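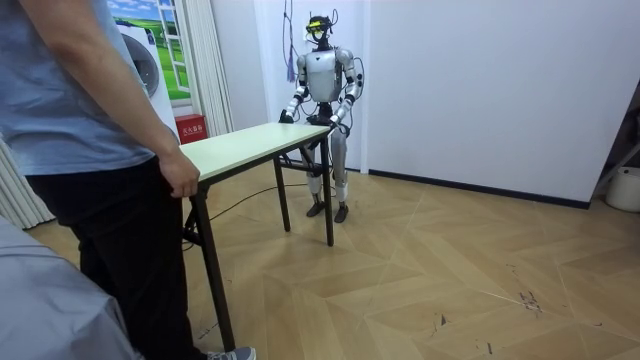 The Rukham neighborhood hall has a new table policy, and it fits on an index card: two ends, two carriers, no dragging. It was pinned up in January after the hall got a quote of 808 dollars for refinishing its wood floor, a sum that did wonders for everyone's interest in furniture moving. The long, narrow tables with the pale tops and thin dark legs are the ones the card has in mind. They look as if a child could tow one across the room, and for years plenty of adults did.
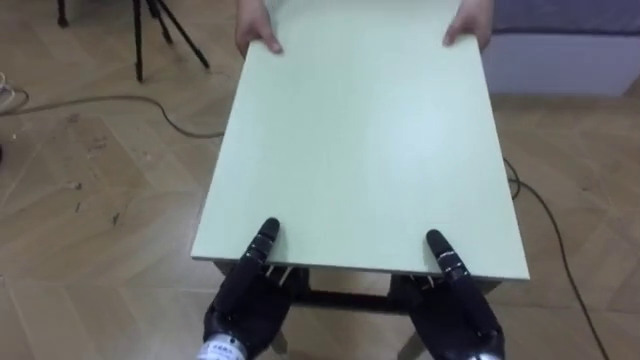

The hall owns 40 tables of one sort or another, and on a busy Sunday most of them travel. A chess club wants rows. The choir supper wants a horseshoe — and wants it by noon. Evdokia Mitsotakis-Vlachou, who keeps the bookings, has asked groups to allow extra time for setup and to stop describing a dragged table as "walked over."

Rui Carrilho of the chess club calls the rule sensible and his back a separate matter. He has asked for lighter tables. The hall has asked him for 600 dollars. 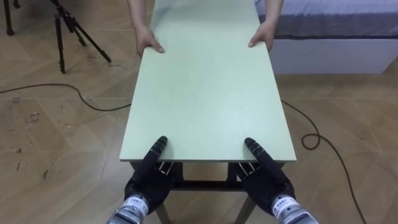

Can one person still move a table alone? Only if it's folded first and carried clear of the floor.

Setup for the next supper starts at four, and carriers are asked to come in pairs.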